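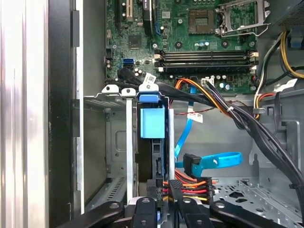 Inside the tower from the wrist camera, socket lever up and cables across the middle.

Bench Tips: Getting Two Arms to Work Inside a PC Case
Flirosmont Shared Workshop, bench notes
Updated May 11, 2020

These are the tips we have written down so far from the computer build bench. The job is simple to state. Two robot arms take parts out of an old desktop tower and put parts back in, and a person steps in when they can't. Most of what follows has to do with the table, the case and the cables. The code gets its own page.

If you are setting up a similar bench at home with one small arm, nearly all of it still applies.

Start with an old computer

Use a tower you don't care about. Ours is a plain black desktop. Old office machines are good for this. They often have drive releases you can work with one hand, and a release that suits one hand usually suits a gripper too.

Take the side panel off and lay the case down so the open side faces the ceiling. An arm reaching straight down has far fewer ways to hit something than an arm reaching in sideways. Put the side panel somewhere off the table. Ours slid off a stool twice before it got a hook on the wall.

Unplug the machine at the wall and leave the power cord in another room. Hold the power button in for a few seconds after unplugging. Never open the power supply itself, and never let an arm poke at its vents.

Fasten the case down

A case lying on its side feels heavy enough to stay where it is. Push on one corner with a finger and you will see how easily it turns. The first week we had ours sitting loose, and every taught position was off by the end of the afternoon.

A slotted aluminum table makes this easy. Run stops in the slots against two sides that meet at a corner, then push the case into that corner before every session. You don't need to clamp all four sides. Thin sheet metal bends when it is squeezed, and then the drive cage inside moves too.

Mark the corner on the table with a paint pen. Tape edges lift and collect grit.

If you change to a different case, teach every position again. Don't try to save time by shifting the old positions over. Two cases of the same model can differ enough inside to matter.

Cables first

Cables cause more failed runs on this bench than everything else put together. A finger goes down toward a release tab, a power lead is lying across it, and the arm either pushes the lead down into the tab or pulls it up on the way out.

Before a run, go around the inside of the case by hand. Fold loose power leads toward the nearest wall. Leave data cables plugged in if the drive isn't coming out. Check the ends of any cable that isn't plugged into anything, and make sure the hard connector isn't resting on the board.

Small zip ties work well for bundles that never move. For anything that has to come loose during the job, use a soft hook strap. We buy Trarer straps by the roll and cut them to length. Snip zip tie tails flush, and feel the cut end with your thumb. A sharp tail will scratch you long before it bothers the gripper.

Paper tags on cables are worth a look too. They stand up at odd angles and catch on fingers. Fold them flat along the cable, or take them off if you have written down what they say.
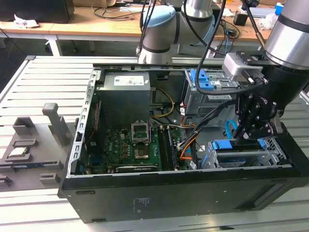 The same care goes for the cables on the arms. A cable that hangs clear when the arm is parked may drag across the case when the arm is stretched out. Move the arm by hand to its farthest reach in every direction, slowly, and watch only the cable. Do it again with the wrist turned. Leave enough slack for the worst position, then strap the extra to the arm close to a joint, where it moves least.

Where two arms share a table, decide which one owns the middle. Ours take turns. The second arm has to be back at its parking spot before the first one comes down into the case. In Sonent, the program we use to run the sequence, this is a single wait step placed ahead of each approach. Put it in by hand every time. Hyun-seo Wi wrote a version that skipped the wait when the paths looked clear, and it worked until the day a part was being held in a longer grip than usual. The wait costs us 19 seconds over a full run and we have stopped trying to get it back.

Speeds and heights

Travel high and slow down early. Set one safe height that clears the tallest thing on the table with room to spare, and make every move between stations happen at that height. Then come straight down.

Inside the case we run at a crawl. We started out faster and bent a bracket. For the last stretch of any downward move, use the lowest speed you can stand to watch.

Set the grip force low and raise it a little at a time. Plastic drive handles flex. If the part slips, look at where the fingers are touching before you add force. Moving the grip over by the width of a pencil line has fixed more slips for us than any force setting.

Going in at the socket

The processor socket deserves its own rules. Raise the lever and open the frame by hand, at least until you trust everything else. Nothing should pass over an open socket while carrying a part. Plan the path around it, even when that makes the trip longer.

Keep a plastic cap for the socket and put it on whenever you stop for the day. The contacts can't be cleaned with a cloth and can't really be straightened. We practice with a dead processor on a dead board, and so should you.

Memory goes better than you would expect as long as the latches are open beforehand. Line up the notch by eye on the first try and save that position. Press at both ends. A module pushed down from the middle goes in crooked.

Parts holders

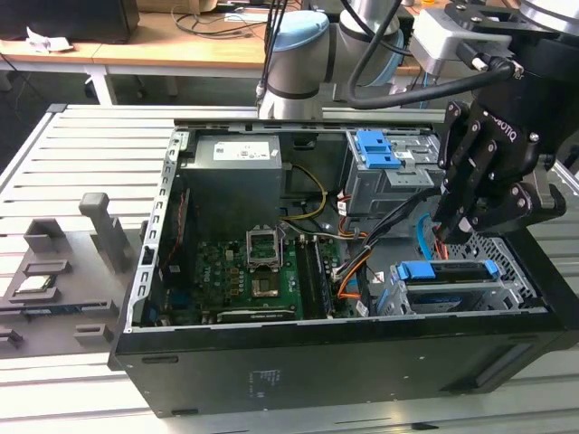
Give every loose part a printed place to sit, and fix that place to the same table as the case. If the holder and the case are on separate tables, any bump to either one ruins your positions. Keep it on the side away from the arm that does most of the reaching, so that nothing swings over it on the way in. Ours is to the left of the tower, and the gripper comes down into the right side of the case. Print the small-parts tray shallow. A little green board sitting in a shallow tray can be reached by the fingers from above, and a deep pocket would only get in their way. Tall features like the rounded post belong at the back.

Print in a dull gray. Shiny filament throws glare into the cameras, and black disappears against the case. We use Thevar matte, which prints cleanly at our usual settings, but any matte filament will do. Add a slope to the top edge of each pocket so that a part placed slightly off slides in. Make the pocket a little loose. Parts that fit snugly in your hand will jam when an arm puts them down.

Our first holder took 24 hours to print in one piece and had one pocket in the wrong place. Print in sections and bolt them together.

Cameras and light

Wipe the wrist camera lens before each session with a clean dry cloth. Hands go near it all day.

Turn off any lamp that sits directly over the case. Bare metal reflects it straight back. Two lamps set low, one on either side, give a more even picture and show the edges of the drive cage better. Once they are where you want them, mark their feet on the floor.

Use at least one camera that doesn't move. The wrist view is best for the last bit of a grip, but the gripper takes up a lot of it, and when something goes wrong you will want to see the whole case.

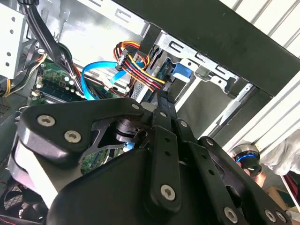
Fingers over the open case, with the drive in its metal cage and the blue data cable curving toward the board.

Hands

Keep the stop button where you can hit it without looking, and on the side of your free hand. Press it once at the start of each session to check that it works.

Don't reach into the case while an arm is live, even if it is only paused. Stop it properly, move the cable or pick up the screw, take your hand out, and then restart. Sleeves rolled up, no lanyards, long hair tied back.

Keep cloths and packing boxes back from the edge of the table. A cloth that gets picked up with a part makes a mess of the rest of the run.

Wear and upkeep

Check the screws on the gripper links once a week with the right hex key. Venkatesh Namboodiri does ours and puts a dot of paint across each head so that a turned screw shows up quickly. Wipe the fingertips with a damp cloth and let them dry. Replace rubber pads when the edges round over.

Write down every failed run with one line about the cause. Our notebook goes back to September, and reading a page of it is the quickest way to find out what needs fixing next. Lately it is mostly the same orange wire.

Questions about booking the bench go in the book by the door. Leave the arms parked and the case empty of loose screws when you finish, and sweep the slots in the table.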